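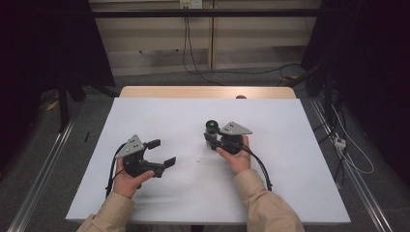 A white board on a light wooden tabletop, with a small green-topped piece held upright.

Clearing out a kitchen one shelf at a time
By Zulema Medina

10/12/2025

A few of you wrote in after the July issue to ask how the kitchen was coming along. I had said I would have it sorted before the end of summer. I didn't, but it is done now, and I promised to write up what I kept, what went, and where things ended up.

Some background for newer readers. The kitchen in our house on Lund Street is narrow, with cabinets on one side and open shelves on the other. When we moved in I put things wherever there was room and told myself I would fix it later. Later took seven years. By then we had two shelves of jars without lids, a drawer that would only open partway, and a cabinet over the refrigerator that I had not looked into since the first winter.

My rule this time was one shelf per evening. In the past I always emptied everything onto the floor on a Saturday morning, got tired by lunch, and put most of it back where it had been. One shelf takes me 20 minutes if I don't stop to read old recipe cards. I did stop to read them, so some evenings ran longer.

I started with the spices. Most of them had lost their smell. The paprika had turned brown and the ground ginger had set into a lump. I threw out anything I couldn't smell with the lid off and wrote the month on a strip of masking tape for everything that stayed. I don't buy the large containers anymore, even though they cost less by the ounce. We cook for two people most nights, and a large jar of cloves will outlast both of us. Whole cumin and whole coriander keep much longer than the ground kind, so I buy those and use the old coffee grinder.

Baking things came next. Flour is in two bins with tight lids, one for white and one for whole wheat. The whole wheat used to go bitter on me every summer. It now lives in the freezer, and I scoop from it cold. If you bake bread, let the flour warm up on the counter for an hour or the dough will be slow. Brown sugar went into a jar with a piece of soaked clay, and it has stayed soft so far.

The plastic containers were the worst of it. I matched every lid to a bottom and anything left over went in the recycling bin. We kept two sizes that stack inside each other. My sister says I will regret giving up the very large one when the holidays come, and she may be right. I can borrow hers.

I had several questions about shelf liner. I used Broso, the ribbed kind that comes on a roll and doesn't have glue on the back. I had glued liner before and spent an afternoon scraping it off with a putty knife. The ribbed kind stays put under plates and glasses. It does slide a little under the cast iron, so I left that shelf bare. Cut it slightly short of the depth of the shelf, or the front edge will curl up and catch crumbs.

For the deep cabinet next to the stove I bought a pull-out rack from Fistach. Installing it took me most of an afternoon. The instructions tell you to fasten the rails first and then check that they are level, and I would do that the other way around. I also had to shim one side with cardboard, as the cabinet floor slopes toward the wall. Once it was in, it worked well. I can reach the stockpot without kneeling, and the oil and vinegar bottles stand where I can read the labels. If your cabinet has a center post, measure the opening before you order. Mine cleared it by very little.

Then there was the cabinet over the refrigerator. It held a fondue pot, two cake stands, a box of birthday candles, and a waffle iron with a cracked cord. The waffle iron went to the electronics drop-off. The fondue pot went to a neighbor who was pleased to have it. That cabinet gets warm, so I moved no food into it at all. It now holds paper towels, the picnic blanket and the candles, which had bent a little from the heat but will still burn.

On giving things away: I took seven boxes to the Wikbridge thrift shop in two trips. They accept dishes, pans and small appliances in working order. They don't accept knives, baby bottles or anything chipped, so please check your mugs before you go. They ask that you wrap glass in newspaper and write GLASS on the side of the box. The side door is the one to use for drop-offs, and someone will bring out a cart if you ring the bell. They had a shelf of good baking pans when I was there. I bought one, which was against my rules.

What I would do differently is start with the place I use most. I began with spices because they were easy, and for two weeks I was still fighting the stuck drawer every time I wanted a spatula. The drawer turned out to have a potato masher standing on end at the back. Taking it out fixed the whole problem. I have hung the masher on a hook by the window, along with the ladle and the big whisk.

I also wouldn't buy any bins or baskets until the sorting is finished. I bought four wire baskets at the beginning and have a use for only one of them. If anyone local wants the other three, write to me and I'll leave them on the porch.

Next issue I plan to cover the hall closet, and I have been asked for the freezer bean soup again, so that will be in there too. If you have a good way to store gift wrap, please send it along. Letters still go to Box 3114, or you can reply to this email and it will reach me.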